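4.2 Collecting the demonstrations

We ended up showing the robot the drinks task two different ways, and I'll go through both, mostly so that people who want to repeat this can skip the weeks we lost in February. The first way was the old-fashioned one: put the arm in its floating mode, grab it near the wrist and walk it through the job. The second was remote control, with the operator holding a pair of small leader arms (we used the Kumside kit, with our own handles bolted on) while the robot's arms copied whatever those did. Same task, same table, same cup.

I went in rooting for hand guiding. It feels great! You get the weight of the arm and you feel it when a finger bumps something, and new people are doing decent reaches within minutes. The trouble is that you're standing right in the cameras' view the whole time. Dzintra Kairys went through our first batch and found a forearm or a sleeve in nearly every clip, and a policy trained on those clips did what you'd expect, which was to wait around for an arm that never came. We tried cropping, we tried green sleeves, we tried recording the joint path and playing it back with the person gone. Playback came closest to working, but a path that was fine with a hand steadying the elbow would often miss the cup by a finger's width without it.

So the main set, 315 demonstrations from 7 operators, is all remote control. Each one covers the cup part of the drinks task: close the two fingers on the dark tumbler, move it, set it down on the drip tray under the spigot, let go and back off. We kept the failed tries too, and tagged them, but they aren't in that count. Operators could look straight at the table or at the camera feeds, whichever they liked, and most of them switched to the hand camera for the last bit of the approach. Figure 6 gives an idea of what the cameras have to work with.

Figure 6. Camera views from the drinks setup. The first, third and fourth come from a camera on the hand, with the fingers closed on the cup in the third and pressed together in the other two. The second comes from the head camera and takes in both dispensers. The views are not in time order.
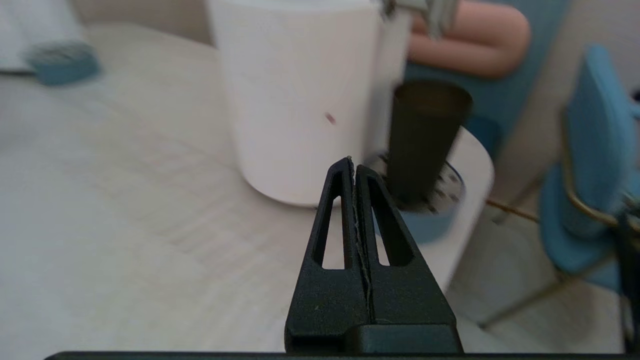
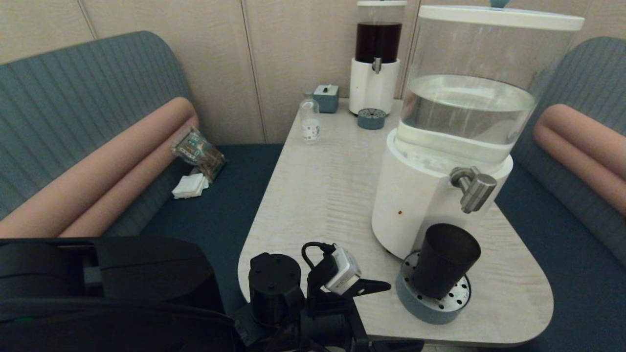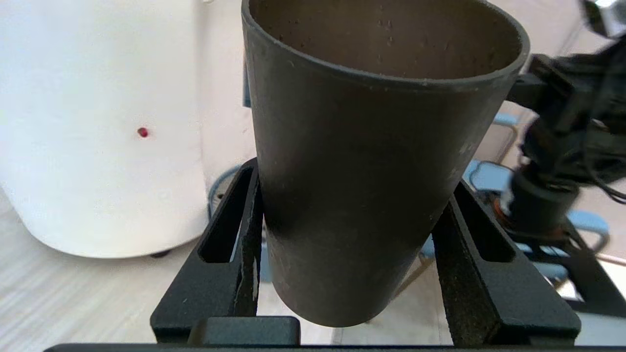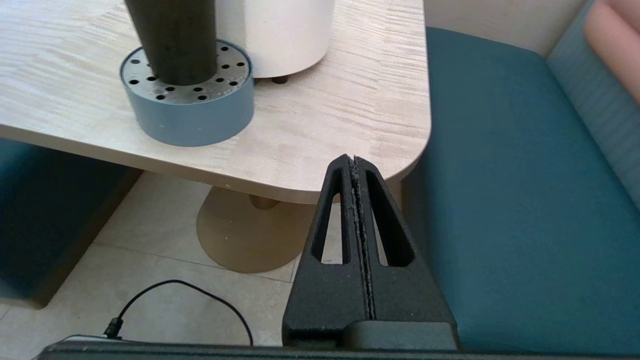
The step that gave everyone grief was the release. With hand guiding you can tell the cup is down because the arm stops sinking. Over remote control that feeling is gone (our leader arms have no force feedback), and what people do instead is go by eye, and by eye you're always a little too high or a little too low. Too high and the cup drops and rocks. Too low and the fingers keep pushing while the cup has nowhere to go, and then it jumps when they open. Remigiusz Kozłowski suggested a small trick that we now teach on day one: come down slowly, stop, open the fingers just a crack, wait a beat, then open all the way. It makes each demonstration a bit longer and I was grumpy about that at first, but the pause shows up in the trained policy as well, and I've come to like watching it hesitate there.

Operators also have habits, and the policy picks up every one. Saulius Butkienė always came in low and from the left, while Kristaps Jõgi liked to hover over the cup and have a think. When we mixed their clips evenly, the policy would sometimes start one style and finish in the other, usually with a twitch in the middle. We didn't want to force one style on everybody, so we only asked for two things: pick an approach side before you move, and don't park the hand in midair for long. Stretches with no joint motion were then trimmed by a script. We left the pause at the release alone, and that took a special case in the script that I'm not proud of.

One more thing on training the people. Everyone got a practice session before anything was saved, and I'd make that longer next time. The first dozen or so saved clips from a new operator are easy to spot, with wide careful arcs and a lot of regripping. I left them in for this paper. Narayanan Kaimal thinks they help with recovery and I think they mostly add noise, and the ablation in Section 5 compares the set with and without them.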